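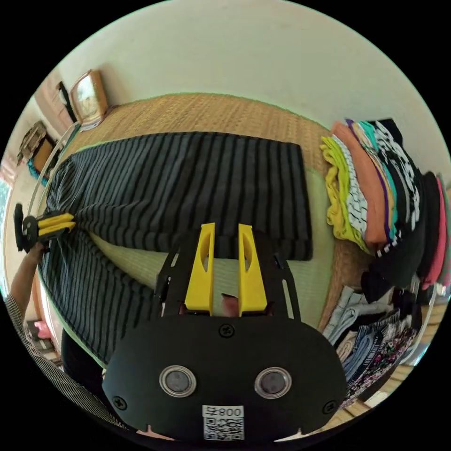
Why does one gripper keep reporting 255 for finger opening when the fingers are shut?

The reading is pinned at the top of its range, and that usually means the signal from the finger slider has dropped out. 255 is what the logger writes when it gets nothing usable. Reseat the small connector inside the shell, run the zeroing step again, and throw out any takes where the value sits flat at 255.

Ticket 392
Product: Maltstead hand-held pair, Grajales logger
Opened by: Yurani Sánchez
Status: closed

First message

Hi! So I'm doing clothes folding for the Dimby set, two grippers, one in each hand, and the right one has started lying to me. I close the fingers on a pant leg, I can feel the fabric in there, and the logger says they're wide open. Then I let go and it says wide open. I fold the whole thing, and you guessed it.

The left one is fine. Smooth numbers all the way, goes down when I squeeze, comes back up when I don't.

What I've tried so far:
Restarted the logger. No change.
Restarted the gripper. It was good for two shirts (I got very excited) and then went back to 255.
Swapped the USB cables between left and right. The fault stayed with the right gripper, so I'm ruling out the cable.
Swapped the ports on the hub. Same.

I'm a bit worried about what's already recorded. The video looks great, so I didn't think to check the numbers until lunch. Is there a quick way to find the bad takes, or do I have to open every single one? Please say there's a quick way.

Second message, 2:40 pm

Update while I wait. I left it plugged in on the floor, fingers open, and watched the live value. It sat at 255, fair enough. Then I tapped the side of the shell with a knuckle and it flickered down to a normal number and popped right back up! I did that a bunch of times, and it doesn't flicker every time. If I twist my wrist with the fingers closed I can get it to drop out too, which would explain why shirts are mostly okay and long stuff is terrible. With pants I'm flipping my wrist over on every fold.

Reply from Zomunach support

Thanks, the knuckle test is really useful. That's a loose slider connector. Unplug the gripper first. Take the screws out of the shell, lift it off gently and look for the little white plug by the finger rail. Push it straight in until it clicks. Please don't glue it. Then close it up and do the zeroing with the fingers fully shut and again fully open.

For the old takes, go to Tools in Grajales and pick Check Width. Set the flat limit to 1000 samples. It'll list every take where the value never moved for that long.

Third message

Plug was hanging halfway out. Pushed it in, got my click, put the screws back and zeroed it. I've tapped it, shaken it and done some very silly wrist twists and the value follows the fingers now. Folded a few pairs of pants start to finish and the curve looks just like the left one.

Check Width flagged most of my morning, ugh. I've moved those into a folder called bad_width in case somebody wants the video, and I'll fold them over again tomorrow.

One request: could the logger beep or turn red or something when it's stuck at 255? I'm looking at the clothes when I work, and the number is tiny.

Support note: passed the warning request to the Grajales team. Closing, please reopen if the dropout comes back.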